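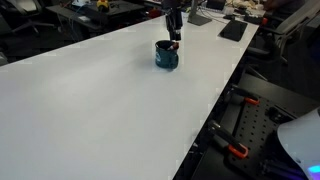 Dark mug, far end of the table.

List: Plain Tea, general discussion
Subject: Re: Re: how much is a cup (was: Sorninon gone weak?)
Message 1699 in this archive

You wrote, in message 1698:

> I have been drinking Sorninon Breakfast every morning since I moved to
> Ernby and I am telling you they have changed it. Same kettle, same tap,
> same person holding the spoon. It used to come out the color of a
> good saddle and now it comes out the color of a manila envelope.
>
> The box says one teaspoon per cup. I use one teaspoon per cup. So
> either they've swapped the leaf for something off the floor, or I am
> losing my sense of taste, and I would like the list to tell me it's
> the leaf.
>
> I did change mugs in May. I don't see how that could matter.

I read that last line three times and then had to go stand in the yard.

Let's start with the good news, which is that your sense of taste is probably fine. The bad news is that you've buried the whole case in your final paragraph, like the guy who tells the mechanic all about the funny noise and then mentions on the way out the door that he's been towing a boat.

How big is the new mug? I don't mean "normal." Everybody's mug is normal to them. I once had houseguests who thought a soup bowl with a handle was normal, and they went through a whole tin of my Ceylon over a long weekend and told me it was "nice and light." Fill the thing with water to where you'd fill it with tea, pour that into a measuring jug, and report back. Then find the old one, if it still exists, and do the same.

The trouble is the word "cup." A tea cup in the sense the box means it is a dainty item with a saucer, the kind your grandmother kept in a cabinet and brought out for the minister. It holds very little. A kitchen measuring cup is bigger than that, and an everyday mug is usually bigger again. So when Sorninon prints "one teaspoon per cup" on the side, they are giving advice to a person who died before the war, and you are applying it to a bucket.

Then there's the teaspoon, which is an even worse unit, if that's possible. Rolled leaf packs in tight. Big twisty leaf sits on the spoon like straw on a pitchfork and half of it is air. Two people can both swear on their mothers they used one teaspoon and be drinking two completely different things. I've been making this point since we were on the old server and I will go on making it until somebody buys a scale.
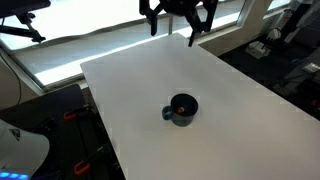

Buy a scale. Mine is the Strand with the fold-out foot, and I can't say I love it. The buttons are on the wrong side, it shuts itself off in the middle of things out of what I take to be boredom, and it has a setting for weighing coins that I have only ever entered by accident. But it tells me the same thing two days in a row, and that puts it ahead of the spoon, the box, and most of this list.

What I do, for what it's worth:

Weigh the leaf for the amount of water going in, and ignore the vessel completely. Write down what you used. If it's weak, use more tomorrow. If it takes the enamel off, use less. Change one thing at a time, please, and write that down too. I know the back of the envelope from the gas company feels permanent while you're writing on it. It goes out with the recycling.

Don't try to fix weak tea by leaving it longer. You'll get tea that is weak and also angry. Past a certain point the good stuff has already left the leaf and all you're doing is inviting the bitter stuff to follow.

And warm the mug first. A thick one that has sat in a cold cupboard all night will knock the heat right out of your water, and a black tea wants that heat. If your old mug was thin and the new one is one of those heavy handmade numbers, there's another piece of your missing saddle color. Swirl some hot water around, tip it out, carry on. I resisted this for years on the grounds that it was the kind of thing people in cardigans do. I now own the cardigan.

Speaking of color, be careful there as well. If the inside of the old mug was white and the new one is dark, you can't judge anything by looking down into it. Tea in a dark mug looks like coffee or like nothing, depending on the window. You say manila envelope, so I'm guessing yours is pale inside, but a wider mouth will change what you see too. Pour a little off into something clear before you write to the company. I say this as a man who did once write to the company. They sent a very kind reply and a coupon, and I have never felt so patronized in my life. (I used the coupon.)

Now, is it possible that Sorninon really did change the blend? Sure. It's a blend, it changes all the time, and the whole job of the people who make it is to keep you from noticing. The lot numbers on my last two boxes were different and I couldn't tell them apart with my eyes shut. I know somebody is going to bring up the business in message 1002, and I would ask that person to remember that we lost a lot of good members over message 1002, and that the tea in question turned out to have been stored next to a bag of onions.

Which reminds me: where do you keep it? If the answer is an open box on the shelf over the stove, don't tell me. Just move it.

If you do decide it's the leaf and want to jump ship, Kornico still has the plain Assam in the bag of 50 for people who won't give up their tea bags, and the same stuff loose for the rest of us. The loose is on the bottom shelf, behind the fruit teas, where they've put it to teach us humility. The Ernby store moves it around. The one out by the highway has had it in the same spot as long as I've been going, though the parking is a disgrace.

To whoever asked off-list about squeezing the bag against the side with the spoon: do what you like in your own home. I only ask that you not do it in front of me.

Please send the mug measurements to the list and not just to me. I have a small bet riding on this.

--
Plain Tea general list. Trim your quotes. Herbal goes on the other list.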